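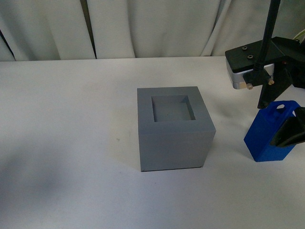 Kavberg workshop records 318 hand-guided runs for insertion task

The Kavberg automation workshop has completed the first stage of its work on teaching robots by demonstration, with 318 runs recorded by remote control. The target set at the start of the project was 300.

In each run, an operator guides the arm from a nearby desk using a hand-held controller made by Zurnness. The task involves a blue plastic piece and a grey block with a square pocket in its top face. The operator brings the gripper to the piece, takes hold of it and moves it towards the block. The movements of the arm are stored together with the camera pictures, and both are used to train the control software.

Operators are asked to work at a steady pace and to finish a run even when the first attempt at the pocket is poor. Runs containing a correction are kept and marked as such - they are reviewed separately before training begins.

The work is carried out with Latolell, which supplies the recording software, and with the Esteves training centre, whose trainees took part in the sessions. Each trainee completed 3 practice runs before any recording was made.

A second stage will start in September. It will add a further 200 runs in which the block is placed at a different point on the table each time. Firms in the region that wish to see a session may apply to the workshop office. Visits take place on Thursday afternoons, and places are limited by the size of the room.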